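Sturnlow College sends fewer students abroad, for longer

Sturnlow College has cut its May study trips from three destinations to one, and says the students who do travel will get more out of it. Whether that is true will depend on what they bring back, and the college has so far been vague about how it plans to find out.

Last year 69 students went on the trips, a few days in each place, with most mornings spent in briefings and most afternoons on a bus. This year 66 have signed up for a single stay in Stidano, a port town chosen for its university and, one suspects, its prices. They will be there seven nights. The college calls this "deep learning in place." The students' newsletter called it a budget cut.

Both could be right. The old program was easy to mock. A report on it, released by the college in the winter, found that few students used anything from the trips in their final papers, and that several host offices gave the same slide show they give every visiting group. The report did not ask whether the hosts would have done better with more notice, or whether the papers were due too soon after the return flight to make use of anything.

The new plan puts students in small teams, each with a research question approved before departure. Teams will work out of rooms lent by the university in Stidano and meet a tutor every day at 5 p.m. Travel and lodging are being handled by Jorkis, an agency that has not worked with the college before. Students will stay with local families or in rented apartments, and each pays a contribution of 500 euros. The college says help is available for those who cannot afford it, but the application form asks for two letters and closes before the final cost of meals is known.
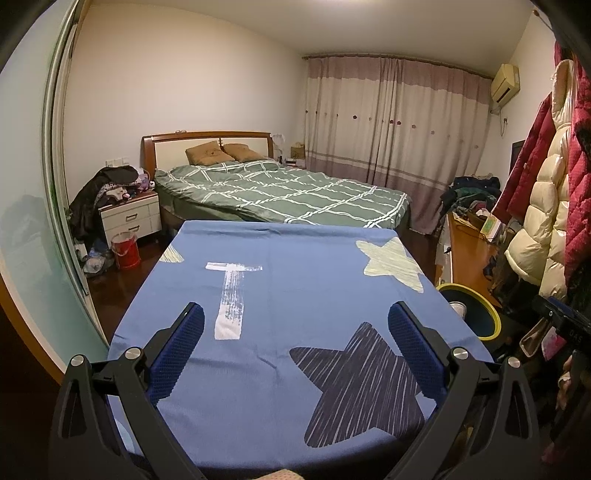

Part of the bill is covered by the Tsuji Fund, which supports student travel and has agreed to pay for one year only. What happens after that is not clear. The college says it will review the program in the fall and "build on its success," which is a confident way to talk about a trip that has not left yet.

Staff have promised a public session where the teams will present their findings. There was a similar promise last year, and the session was moved twice and then held during exam week. A date for this one has not been set.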